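Bench notebook, bimanual cell, December

9:10. In early, coffee in hand, and the overnight copy to the Cimeo drive finished without a single checksum complaint. First time this month! All of the pick-up set is there and opens cleanly, both joint streams and the video, so I've cleared the local disk and we have room to breathe again.

Plan for today is to get going properly on red block. The task is as plain as we could make it: block starts somewhere in the tray, right arm takes it, left arm receives it, block goes back down in the tray. We've been talking about handovers since the Borkholm visit and I'm really keen to see what the policy does with them.

Target is 165 good episodes before we train anything. I know the last plan said we could start with fewer, but the small model we trained on the early batch learned one lovely trajectory and repeated it wherever the block was. Fun to watch once.

9:45. Calibration. Homed both arms, left came back 2 ticks out on the wrist, so did it again and it was fine. Wrote the offsets into the config under the Mondell profile and not the default one (please leave the default alone, the other cell reads it as well). Gripper close current is down a touch on the right. It was squeezing hard enough at the end of last week's runs that the fingers flexed, and I don't want the model learning that flex as part of a grasp.

10:20. First run of the day. Slow, and my wrists had forgotten everything. Threw away the opening handful. By the end of the first batch I was getting a clean handover most times and it felt great, there's a moment where both grippers have the block and you can feel through the leaders who's got it. Hard to explain to anyone who hasn't teleoperated. Come and have a go.

Batch one: 24 kept.

Notes from batch one, for whoever drives next:

Pause before the handover. A short one. If you blend the lift and the handover together the two arms end up out of step in the data and the labels for the phase change are mush.

Let the left arm come to the right, don't meet in the middle. I tried both. Meeting in the middle looks more graceful and gives twice the spread in contact position.

Rotate the block between episodes. I was placing it square to the tray every time without noticing. The script now shows a target angle on the screen before each episode, so just copy that.

If you fumble and recover, keep it and tag it "recovered". We want those. If you fumble and the block leaves the tray, bin it for now.

11:50. Argument with myself about the background. The Vörös baseline was collected against plain grey and fell over as soon as anyone moved it to a different bench, and I would like ours to cope with a busy view from the start. So patterned walls stay, and so do the toys. They aren't part of the task. They get shuffled between batches, and the camera stays exactly where it is. The colour of the block is close to a couple of things among the toys, and I'm happy about that, it's a fair test of whether the policy is looking at the block or at any old patch of red.

13:30. Back from lunch. Frame drops on the overhead stream, found by accident when I scrubbed through an episode looking for something else. Traced to the preview window being open on the same machine while recording. Closed it, drops gone. Added a check to the recorder that refuses to save if the gap between frames goes over the limit. Went back over the morning's episodes with the same check and every one passed, so the drops only came in with the preview after the break. Phew.

Also bumped the episode cap to 2000 steps. The recovered ones were getting chopped off right before the place, a terrible thing to do to a good recovery.
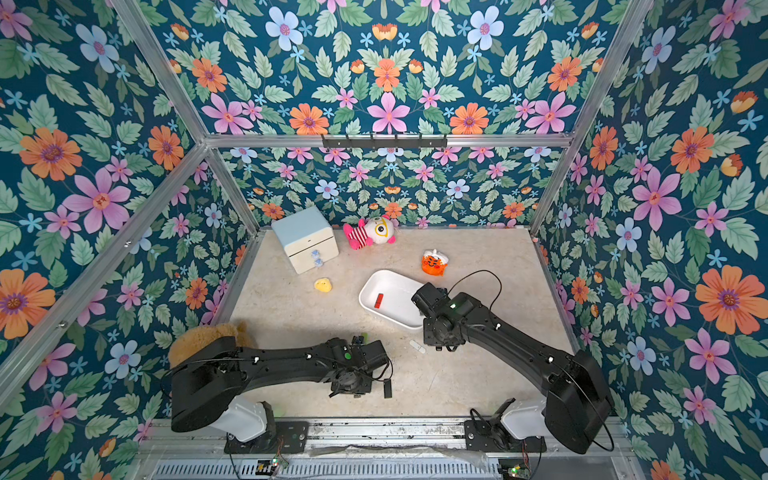 SETUP / RED BLOCK IN TRAY

Right gripper is over the right edge of the tray, close to the block, and the left comes in from its own side. Tray sits at a slight angle and I've left it that way for this batch. Toys and the little cabinet are spread over the floor towards the back, with the teddy over on the left partly under the arm. Worth keeping an eye on him when you swing the left one low.

Green lights on both grippers is what I look for before pressing record.

15:15. Batch two going well, faster than the morning by a good margin. The pause is becoming a habit. I tried a few with my eyes on the monitor only, no looking over at the cell, and they're noticeably better matched to what the model will get to see. It's harder! Depth is a guess until the fingers are nearly down. But if I can't do it from the camera view I can't very well expect the policy to, so I'd like us all to drive this way from batch three on.

16:40. Stopped when I got sloppy. Three in a row with a rushed place. Tagged, not deleted, have a look and tell me if you think they're usable.

To do:
- copy today to Cimeo, start before leaving
- angle script: stop it giving the same target twice in a row
- left wrist, home it cold tomorrow and see if the offset comes back
- new toy layout for batch three
- write up the "recovered" tag in the Mondell readme so we all use it the same way
- ask Borkholm how long their pause is

17:05. Copy running. Replayed one of the afternoon episodes open loop on the arms before powering down, block placed by hand at the recorded start, and it did the whole handover and put it back in the tray. It's only a replay and proves nothing about learning, but I stood there grinning at it anyway. Arms parked, power off at the wall.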